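1/14/21

My grandparents have been married for 60 years and I am still buzzing about it. The anniversary was Saturday, the party was on a screen, and I have been promising the cousins a full write-up ever since, so get a coffee. This is going to be long.

For anyone new: Arlindo and Érica Mendonça are my dad's parents. They live in Cilside, in the same house my dad grew up in, with the green gate and the lemon tree that has never given a lemon anybody could eat. They got married on a wet Saturday morning, had lunch in her uncle's garage, and went back to work on Monday. Vovó has told that story my whole life and she always tells it with the rain getting heavier.

We had a hall booked, of course. We had the deposit down and a band of Vovô's old friends lined up and Tia Lena had already bought shoes. Then September came and it was pretty clear that a room full of people in their eighties was off the table, and we all had a good sulk. I'm so glad we got the sulking done early, because it left us months to make something else.

## The book

My sister had the idea for the book. Everybody in the family would write one page to them, any language, any length, with one old picture if they had it. I volunteered to put it together before I knew what I was volunteering for!

People send you things in the most amazing ways. I got pages as emails, as voice messages, as a photo of a napkin. My cousin in Toronto wrote a poem that rhymes "Mendonça" with "response, ah" and I left every word of it alone. Tio Zé mailed me a real letter in his tiny slanted handwriting and I ended up scanning it as it was. Typing it would have lost the part where he crosses out "stubborn" and writes "determined," and then crosses that out and goes back to "stubborn."

For the scans I used Jinov, the little app my brother-in-law likes, and it did fine with everything except the prints that had been glued down in the black album. Those I did flat on the dining table with a lamp on each side. If you have one of those albums, please don't try to peel anything! I lost the corner of my dad's first communion that way and I felt sick for a whole evening.

Printing was through Grolimum. They have a linen cover in a dark blue that is very close to the blue of the wedding-day suit, or at least to what Vovô says the suit was, the pictures all being black and white. I ordered one proof copy first and found that I had put Tia Lena's baby picture on Tia Graça's page. Order the proof copy.

## Things I didn't know until I read the pages

I thought I knew all the family stories. I did not! A few favorites:

- Vovô proposed at the bus stop, and she missed the bus on purpose to make him ask again.
- They lived for nine months in one room above the Brandão bakery, and he carried the flour up from the cellar in the mornings as part of the rent. He still wakes up at that hour.
- She learned to drive before he did and didn't mention it to his mother for five years.
- The green gate was meant to be brown. The hardware store was out.
- They've had exactly one vacation without kids or grandkids, and came home early from it to check on the dog.

The bakery one got me. I've walked past Brandão's all my life, eating whatever came out of the paper bag, and had no idea they'd lived up there. My dad didn't know either. When I called Vovó to ask she said, "Well, you never asked what was upstairs," and went on talking about her knees.

## The day itself

We kept it simple. My parents, who are in their bubble, set up the laptop on the sideboard and plugged it into the TV, and my mom put a tablecloth over the coffee table and flowers on that. They'd been told there would be "a phone call." Vovó was in her good cardigan anyway, with earrings, so somebody talked. (Dad. It was Dad.)

We asked for up to 15 households and we got every single one, which for this family, over four time zones, is practically a miracle. The kids had made signs. The Toronto cousins were in full suits from the waist up. Father Tomás joined from the parish office and gave the blessing, and he was so good, he kept it short and he used their names a lot. When he got to the part about the years still to come Vovô reached over and took her hand without looking, the way you'd reach for a light switch in your own house, and I had to turn my camera off for a minute.

Then the toasts. We went oldest to youngest, and I'd asked everyone to keep to a minute, and you can guess how that went. I didn't mind at all. Tio Zé sang. The band friends, bless them, had recorded the waltz ahead of time, each one at home, and one of their grandsons had stitched it together. It was a tiny bit out of step in the middle and my grandparents got up and danced to it in their slippers, between the couch and the TV.

They opened the book last. Vovó read the first page out loud, and then the second, and it dawned on all of us that she planned to read the whole thing, right there, with everybody on the line. So she did! People wandered off to get food and wandered back. I ate my tomato rice in front of the screen — her recipe, which about half of us had made for the occasion without arranging it — and listened to her read my own letter to me. I don't expect to have a better evening for a long time.

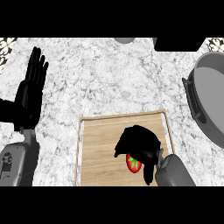

## If you're planning one of these

Several of you have written to ask how we ran it, and I'm so happy to pass it on. Start collecting pages much earlier than feels sensible, and give people a false deadline. Put one patient person in charge of muting. Ask for a recorded toast from anyone with a bad connection, and play it in their turn so they're still in the order with their brothers and sisters. Have the couple's sound tested by someone in the room. And let it run over. We'd penciled in an hour and the last square on the screen went dark well past bedtime on the east side of things.

I have a few spare copies of the book and a list of cousins who want one, so if you're family and you haven't told me yet, message me this week and I'll put in a second order. Pages that came in late will go in at the back. Yes, Paulo, that includes yours, but I need the picture too.

The hall has kept our deposit on the books and says we can use it whenever it's allowed. Vovó has already asked whether the band will know the waltz by then. Tia Lena still has the shoes.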